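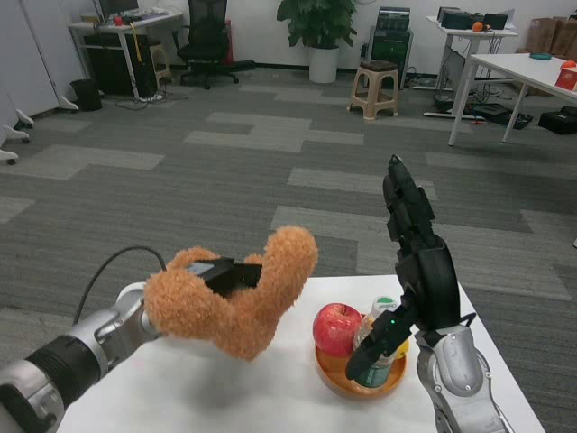

Search this book Search Go

Chapter 4
The Baby Name Exclusive: How Celebrity News Gets Made

In July a singer who performs under the name Amuletti told a weekly magazine that she had picked her daughter's name in a dream. The story ran to 1256 words. Within a day it had been rewritten by every entertainment site that covers her, usually under a headline with the word "reveals" in it. Most readers took it for news. This chapter asks whether they should have.

Start with the word "reveals." To reveal something, a person must have been keeping it back, and someone else must have wanted it. The singer had a record coming out that month. The magazine got the interview on the condition that the record be named in the first paragraph, and it was. The dream was told in the second. We have no way of knowing if she had the dream. Neither did the magazine, and there is no sign in the piece that anyone asked.

You may feel this is a lot of suspicion to bring to a baby's name. Fair enough. Nobody is harmed if the dream was made up over lunch with a publicist. But the same methods are used for stories that matter more, and they are easier to study where the stakes are low.

4.1 Where the quote comes from

Celebrity stories rest on quotes, and quotes reach print by several routes. Some are spoken to a reporter. Some are lifted from a podcast or a social media post. A good many arrive by email, already polished, from an office that is paid to write them. On the page they look the same. "She told us" and "she said in a statement" can sit a line apart, and few readers slow down for the difference.

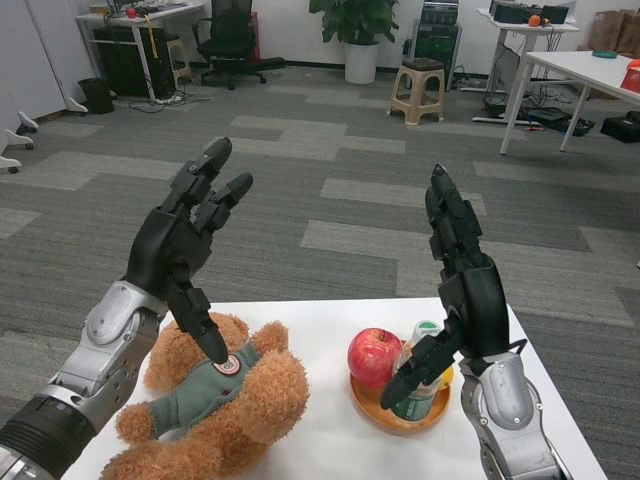

Then there is the source who has no name. "A friend of the couple" is a phrase you should read with care. A friend who talks to a magazine every week is either a poor friend or a working publicist. The student researcher Ching-wen Peng went through 3932 celebrity items for a class project and marked each one by where its main quote came from. Her notes, dated 16 Dec 2021, are reprinted at the end of this chapter. Look at them before you decide I am being unkind.

4.2 Who pays for the nursery

The second thing to look for is the product. When the actor known as Mak showed readers his son's room, the crib was named (Cuvport) and so was the paint (Esto). The article did not say whether either was a gift. It did offer a code worth 50 dollars off the crib – an odd thing to find in a piece of reporting.

Editors will say that readers like to know where the crib is from. Some do. That does not settle who chose to mention it, or what changed hands first. Keep both questions in mind as you read the three articles that follow, and underline every brand name you come across.

Contact us | Copyright, all rights reserved | Back to top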